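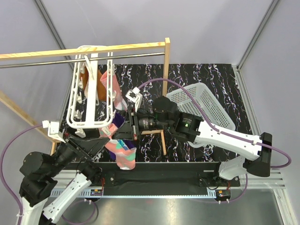
The laundry cell at Gruswood, both arms at the sock hanger.

Progress report to the Hunell fund: upkeep of the two-arm cell
Last updated: 4 December 2018

We use cookies to remember your settings. Accept / Manage

Dear all,

Thank you again for your patience over the summer, and for the kind note that came with the second payment. I promised a fuller account of how the cell is being looked after, so please forgive me if I go on a bit.

When I last wrote, in July, the right arm was losing its wrist camera several times a day. We had blamed the software for weeks, and poor Sosa, our logging program, was very nearly thrown out over it. In the end Chanida Klinhom found that the cable was being tugged whenever the elbow came up high. She has since rerouted it in a long, easy loop over the top of the arm and down the side of the cell to the base, with enough slack for the full reach. The dropouts have stopped, and I have apologised to Sosa.

The grippers have needed more care than we budgeted for. Socks are soft but they do shed, and the fluff works its way into the fingers. We now clean both grippers every 200 picks, and the finger pads are changed at 2000. Condavau supplied the last set of pads at a fair price and has agreed to hold a spare set for us – a great relief, as the previous order took most of the autumn to reach us.

We also check where the drying rack stands before each session. It is only a light pine rack and it creeps a little when a clip is pulled hard, which puts the steel rod out of line with what the arms expect. Chanida has marked the feet positions and wants proper brackets, and I think she is right. The white clips on the hanger wear out too, so we keep a second hanger ready.

Spending on parts this period came to 426 pounds, nearly all of it pads and cable. That leaves 83 pounds in the maintenance line, and I should like to put it towards the brackets if you are happy with that.

Still to do: the circuit boards down by the cable tray have no covers yet, and I would feel easier if they did. We also want to recalibrate both wrist cameras once the rack is fixed in place – there seems little point in doing it before.

Do come and visit if you are passing. The kettle is generally on, and Chanida is very good at explaining things.

With warm thanks from all of us at Gruswood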